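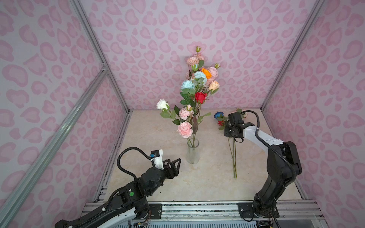 Fig. 6. Pink leopard spot on three walls, with roses.

Section 6. Papering alcoves, box rooms and other small spaces

A small room takes less paper than a large one and roughly the same amount of swearing. The corners come at you faster, the ladder has nowhere to go, and any mistake will be at eye level for years. Read this section to the end before mixing any Durkstead 878. Once the powder is in the bucket you are committed.

Before you start

You will need everything listed in Section 2, plus a short plumb line, a narrow seam roller and a second bucket. The second bucket is for clean water. It will not stay clean, so change it when you can no longer see the bottom.

Check that all rolls carry the same batch number. Two batches of the same design can differ by a shade you won't notice in the shop and will never stop noticing at home.

6.1 Marking out

1. Choose the wall that people see first. In an alcove this is the back wall.

2. Find the middle of that wall and draw a plumb line there in soft pencil. Do not use a pen. Ink comes up through pale paper about as reliably as damp does.

3. Offer up a dry length and decide where the pattern should sit. With a large motif, avoid slicing it in half along the ceiling. With small blotches and spots you may slice where you please.

4. Work outwards from the line towards both corners.

NOTE: The ceiling is not level. Ours aren't either. Trust the plumb line and let the ceiling look after itself.

6.2 Mixing and pasting

1. Pour cold water into the bucket first, to the amount printed on the packet. Warm water makes lumps.

2. Sprinkle in the powder while stirring. Tipping it all in at once produces something closer to a dumpling.

3. Leave it to stand for 30 minutes, then stir again. It will look wrong at the start of this period and slightly less wrong at the end.

4. Paste from the middle of each length to the edges, fold it loosely, and let it soak for the time given on the roll label. Give every length the same soak. Paper swells as it soaks, and a pattern that matched on the table will drift if one piece has had longer than its neighbour.

CAUTION: Durkstead 878 contains a fungicide. Keep it away from children, pets and mugs. Wash your hands before eating, including the biscuit you have already decided doesn't count.

6.3 Turning the corner

Most complaints that reach our help desk begin at an inside corner.

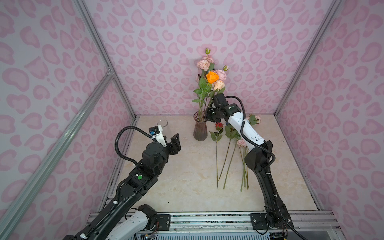
The usual cause is optimism. A full width gets pushed round the angle in one piece, the corner turns out to lean, and by the second length the pattern is heading downhill. Do this instead:

1. Measure from the last edge to the corner at the top, middle and bottom. Take the largest of the measurements and add a small overlap, enough to turn onto the next wall.

2. Cut the length down to that width. Keep the offcut and mark which end is up.

3. Hang the first piece and brush it well into the angle, then smooth the overlap onto the adjoining wall.

4. Drop a fresh plumb line on the adjoining wall, at the width of your offcut from the corner. Skipping this step saves two minutes and costs a roll.

5. Hang the offcut to the new line, letting it lap over the turned edge. Match the pattern at eye level and let it be slightly off near the skirting, where the only witness is the cat.

NOTE: Vinyl papers will not stick to themselves with ordinary paste. Use Irnura overlap adhesive on the lap, and wipe off the surplus at once.
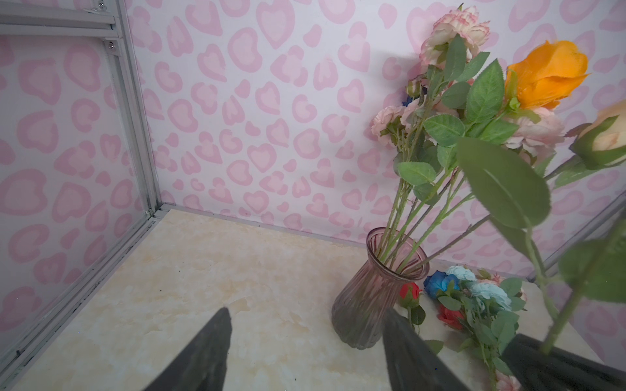 Fig. 7. Inside corner, spotted paper on both walls.

6.4 Trimming

1. Crease the paper into the joint with the back of the scissors.

2. Peel it back gently, cut along the crease, and brush it down again.

3. If you prefer a knife, snap off the blade after every length. A blunt blade drags wet paper into a sort of lace. The Ivard trimming guide (sold separately, as these things always are) is 70 cm long and will not fit in a narrow alcove. Use a filling knife.

6.5 Drying

Turn off the heating and shut the windows. Small bubbles normally flatten as the paper dries, so leave them alone overnight. Poking them has been tried, notably by Welington Toledo of our own help desk, whose hallway remains available for viewing.

Any bubble still there when the paper is fully dry can be slit, pasted behind with a small brush and rolled flat. Lifting seams are dealt with under Faults, Section 9.

Section 6 revised 2019-04-04 by Ismael Quintana. Replaces the August sheet, which had the overlap on the wrong wall.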